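Wood finish

A wood finish is a coating or treatment put on wood to protect it, change how it looks, or both. Finishes are used on furniture, floors, doors, boats, tools, musical instruments and toys. Some soak into the wood and harden inside it. Others dry as a thin layer on top. The word is also used for the whole job of preparing, coating and rubbing out a piece, which in trade use is called finishing.

Shares 333 | Comments 4

Purpose

Bare wood takes up and gives off moisture as the air around it changes. As it does so it swells and shrinks, mostly across the grain. A finish does not stop this movement but slows it, so that boards are less likely to cup, crack or pull their joints apart. A finish also keeps dirt, grease and spilled drinks out of the pores, and makes a surface easier to wipe.

Appearance is the other main purpose. Most clear finishes darken wood slightly and increase the contrast between the lighter and darker parts of the grain. Oil and oil-based varnish give a yellow or amber tone that deepens with age. Water-based coatings stay closer to the color of the bare wood, and are often chosen for maple, birch and ash for that reason.

Types

Oils. Linseed oil and tung oil are drying oils. They react with oxygen in the air and turn from a liquid to a soft solid. Raw linseed oil can take weeks to dry. The product sold as boiled linseed oil usually contains metal driers that shorten this to a day or so. Mineral oil does not dry at all and is used mainly on cutting boards and wooden bowls, where it has to be renewed often.

Waxes. Beeswax, carnauba wax and paraffin are used alone or over another finish. Wax gives a low luster and a smooth feel but little protection against heat or water.

Shellac. Shellac is made from the resin of the lac insect, sold as dry flakes and dissolved in alcohol. It dries within minutes and bonds well to most other finishes, so it is widely used as a sealer between coats that would not otherwise stick to each other. It is damaged by alcohol and by strong cleaners. French polishing is a method of applying shellac in many very thin coats with a cloth pad.

Lacquer. Nitrocellulose lacquer came into wide use in furniture factories in the 1920s. It is normally sprayed. Each new coat partly dissolves the one before it, and the coats become a single film. It is easy to repair but yellows and may crack with age.

Varnish. Traditional varnish is a resin cooked in a drying oil and thinned with a solvent. Alkyd and polyurethane varnishes are the usual modern kinds. They are slow to dry and pick up dust while they do, but the film resists water, heat and scratches better than shellac or wax.

Water-based finishes. These are tiny droplets of resin, most often acrylic or polyurethane, carried in water. They have little odor and dry quickly. The water raises the grain of the wood, and the first coat nearly always has to be sanded.

Sheen

Sheen is the amount of light a finished surface reflects in one direction. Makers sell finishes as gloss, semi-gloss, satin and matte, but the terms are not used in the same way by every maker, and one company's satin may be shinier than another's semi-gloss. Lower sheens are produced by adding a flatting agent, commonly fine silica, which makes the dried film slightly rough. The agent sinks to the bottom of the can and has to be stirred back in before use. Shaking the can is not advised with varnish, as it puts bubbles into the liquid.

Sheen can also be changed after the finish has hardened. Rubbing with steel wool or a nylon pad lowers it. Rubbing with finer and finer abrasives raises it, up to a full polish. Automotive papers as fine as 3000 grit are sometimes used for this, although many shops stop well before that point.

Application

Preparation takes up most of the time in hand finishing. The wood is planed, scraped or sanded to remove machine marks, and the dust is cleared with a vacuum or a tack cloth. Sanding scratches that run across the grain stay hidden on bare wood and show clearly once the first coat goes on. Finishers often look for them by setting a lamp low at one side of the work.

Brushing suits varnish and most water-based products. Wiping with a cloth suits oils and thinned varnish — it leaves a thinner coat but is more forgiving. Spraying is fastest on chairs and other pieces with many small parts, and needs good ventilation. Cloths wet with a drying oil can heat up on their own and catch fire. They should be laid out flat outdoors to dry or stored under water in a sealed metal can.

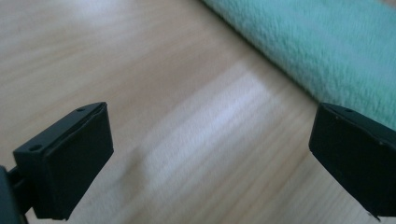

Drying and curing are different stages. A film is dry when dust no longer sticks to it and cured when it has reached its full hardness. A varnished table may be dry to the touch overnight and still take several weeks to cure. Objects left on it during this time can leave a print, and rubber or vinyl feet may stick. Cold and damp air slow both stages, and many product labels give a lowest working temperature.

Common faults

White rings and cloudy patches are usually caused by moisture trapped in or under the film. On shellac and lacquer they often fade with time, or can be removed by wiping lightly with alcohol. Dark rings are in the wood itself and are usually iron stains. They are treated with oxalic acid after the finish has been stripped.

Fisheyes are small round craters that form when silicone, often from furniture polish, keeps the wet finish from spreading. Runs and sags come from too heavy a coat on an upright surface. Orange peel is a bumpy texture left by spraying a finish that is too thick or with too little air pressure.

Care

Most cured film finishes need only dusting and an occasional wipe with a soft damp cloth, followed by a dry one. Oil finishes need a fresh coat when the surface begins to look dull or water no longer beads. Wax should be removed with mineral spirits before a piece is recoated, since few finishes will hold to it.

Strong sunlight changes the color of both wood and finish. Cherry darkens and walnut becomes lighter. Lamps, trays and mats left in one place for a long time can leave an outline, which often evens out after they have been moved.

Removal

Old finishes are taken off with chemical strippers, scrapers, heat or sandpaper. The method depends on the finish and on the age of the piece. A drop of denatured alcohol on a hidden spot will soften shellac, and a drop of lacquer thinner will soften lacquer. Varnish is little affected by alcohol. Paint on older furniture may contain lead and should be tested before it is sanded or heated.

See also: Wood stain, Sandpaper, Veneer, French polish, Drying oil

Shares 333 | Comments 4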